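Looking after motorsport kit between events: workshop and laundry notes

Zuvisora Circuit Club, members' pages
Updated 2020-05-12

With the calendar on hold, most cars and karts will stand longer than their owners planned. The notes below cover what should be done before the cover goes on, and how to wash and store the fabric items that usually get left in the bottom of a kit bag. They replace the sheet issued in February.

Race suit

Read the label before anything else. If the label permits machine washing, close all zips, fasten the collar tab and turn the suit inside out. Wash it alone, on a cool gentle cycle, with a mild liquid detergent. No fabric conditioner and no bleach. Conditioner leaves a residue that can burn, and bleach attacks the fibres.

Hang the suit on a wide hanger, out of direct sunlight, until fully dry. Do not tumble dry unless the label says so. Oil marks should be blotted and treated with detergent by hand. Petrol and brake cleaner must never be used on a suit.

Balaclava and underwear

Wash after every day of use, by hand if possible. Dry flat. A balaclava with a stretched eye opening or thin patches should be replaced.

Gloves and boots

Suede palms harden if soaked. Wipe with a damp cloth and brush up the nap when dry. Boots should be stuffed with plain paper, changed the next day, and kept away from radiators. Clean the soles separately; rubber dust and old fuel will mark everything else in the bag.

Towels and cloths

Sort by job. Cloths that have touched oil or brake fluid stay in the workshop and do not go in the household machine. Terry towels used for drying bodywork or for the driver's own use should be washed without conditioner, which coats the loops and reduces absorbency. Shake each towel out before hanging. Snip pulled threads level with the surface; pulling them opens up the loops next to them. Any towel with grit in it is finished as a bodywork towel and should be moved to wheels.

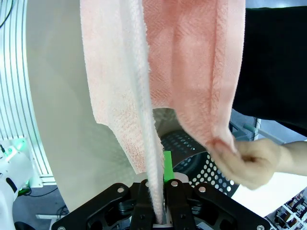
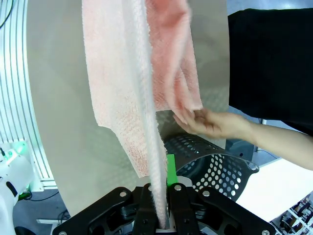
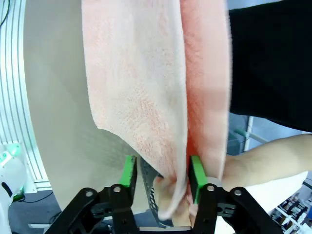
Terry towel, pale and deeper pink.

Helmet

Remove the lining if it is detachable and hand wash it in lukewarm water with baby shampoo. Wipe the shell with a damp cloth only. Solvents, polish and stickers of unknown adhesive can all weaken a shell. Clean the visor with water and a soft cloth, and leave it open by one notch in storage so that the seal does not take a set.

Harness

Sponge with mild soap and water, rinse and hang straight. Do not put webbing in a washing machine. Check the stitching and the expiry date on the label while it is out of the car. Members with the Itadow type of buckle should blow out the mechanism with dry air and fit it without lubricant.

Tyres

Mark each tyre with its position before removal. Wash off loose rubber, dry, and store in black bags away from electric motors and battery chargers, which give off ozone. Slicks should not be left below freezing. If the car must stand on its wheels, use an old set.

Fluids and battery

Drain carburettor bowls. Brake fluid absorbs water, so an opened 523 ml tin is not worth keeping until next season. Disconnect the battery, negative lead first, and check the voltage every 3 weeks.

Storage boxes

The large Tostetex box holds 32 litres and takes one suit, boots and gloves without crushing. Put a moisture sachet in each box and write the packing date on the lid. Boxes should be off the floor in the Wanigasekara lock-ups, where the concrete sweats in spring. Shelves there are rated at 700 N per bay and spare gearboxes must go at ground level.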